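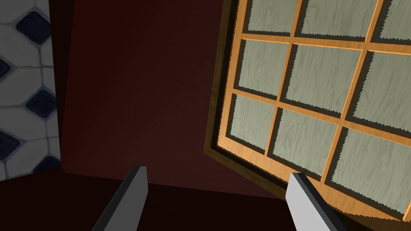

Wrist view in simulation, fingers open, with the lattice panel on the right.

I've spent most of my evenings since January on one question: how much of what a door-opening policy learns comes from the door, and how much comes from everything else in the room. I have an answer now that I trust enough to write down. It's a small result and it only covers simulation.

The setup first. I train a policy that takes one wrist camera image plus the joint positions and outputs a short chunk of arm motion. The demos come from a scripted planner that knows exactly where every hinge and handle is, so they are clean and a bit boring. Each training set has 550 of them. The policy never sees the planner's information, only pixels and joints. I call the training code Virier, mostly so the folders have a name. The room generator is called Tririco and is older, left over from a project I dropped.

Tririco builds a kitchen-like room, picks a cabinet or a door, and then assigns a surface material to everything. Walls, floor, tiles, wood, all of it. You can fix any of those or let them vary. Until this spring I let them all vary together, because that's what most people do and it worked well enough.

The trouble with varying them together is that you can't tell what's helping. So I split it into three training sets. In the first, nothing varies: same wall, same tile, same wood in all 550 demos. In the second, only the background varies and the doors always keep the same finish. In the third, only the doors vary and the background stays put. Geometry and starting poses vary the same way in all three, using the same seeds.

Then I test every policy in 40 rooms it has not seen, where everything varies. Each room gets one attempt of up to 15 seconds of simulated time. A success means the door is open past a fixed angle when the clock stops. I don't give partial credit.

My guess going in was that varying the doors would matter most. The door is the thing the arm has to touch, and the camera spends a lot of the episode close to it. If the policy had only ever seen one wood finish, I expected it to fall apart on a different one.

The first set did badly, as expected. It opened the door in 12 of the 40 rooms. The policy trained on varied doors did better than that but not by as much as I hoped. The one trained on varied backgrounds was clearly ahead of both. I reran everything with new training seeds, and the order stayed the same each time, though the gap between the second and third moved around more than I'd like.

I spent a while assuming it was a bug. I checked that the door materials were really changing in the test rooms, that the lighting was the same for all three, and that I hadn't swapped two config files (I have done this before). Nothing turned up.

What convinced me was going through the failures from the wrist camera. Look at how little of the picture belongs to the robot in the view at the top. There are two gray fingers at the bottom and then a lot of red wall, blue and white tile and orange wood. The color blocks are big and the edges between them are strong. A policy trained in one fixed room can use those blocks as landmarks. It learns that when the wall fills a certain part of the view, it's time to turn the wrist. In the fixed room that's a perfectly good rule. Change the wall and the rule is gone, and the arm tends to stop short or drift sideways with the fingers still open.

The policies trained with one door finish don't seem to lean on the finish nearly as hard. My reading is that the door has enough shape in it – bars, a frame, a handle, the dark gap at the edge – that the network finds something other than color to use. A plain wall doesn't offer much besides color and where it ends. I haven't proved this. It fits the failures I looked at, and I looked at all of them for the first seed and only a sample for the rest.

I did one extra test to poke at it. I took the policy from the fixed room and ran it in test rooms where I put the original wall and tile back but left the doors random. It recovered a good part of what it had lost. Then I did the reverse, original door finish with random walls and tile, and it recovered almost nothing. That was the cleanest evidence I got out of the whole project, and it took one evening to run. I should have done it first.

A few things I'd be careful about. These are rendered images, and the shadows have a hard, jagged edge you would never get from a real camera. The policy may be using those too. I didn't vary the shadow settings in any of the runs. The gripper is also the same in every demo, so I can't say anything about changing its look. And 40 rooms is not many. I'd like more, but the test runs are slow on my one machine, and I'd sooner spend the time on a second task.

The second task is drawers. They move in a straight line and the wrist sees more of the floor and less of the wall, so if my explanation is right the background should matter in a different way. The Naciri drawer set I built last year has the right geometry, but the handles need new collision shapes before the planner will grasp them properly. I've fixed the wide ones. The round knobs still slip out of the fingers.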